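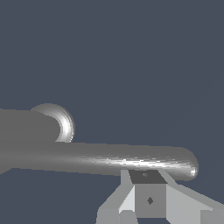 Nartey Public Library, Local History Department

Notes for talk, March 5, 2020

Start with the ferry. Before the bridge, Sornance and Nartey were 2 towns with one mail bag between them.

Read the toll notice aloud. Pause after the price for cattle.

The 1911 ledger lists 163 families on the Sornance side. Mention that renters were left out.

Next, the flood in August. Water reached the schoolhouse steps. Up to 800 people slept at the Rornetti mill.

Skip the map section if short on time. Handouts are by the door. Take questions before the coffee break.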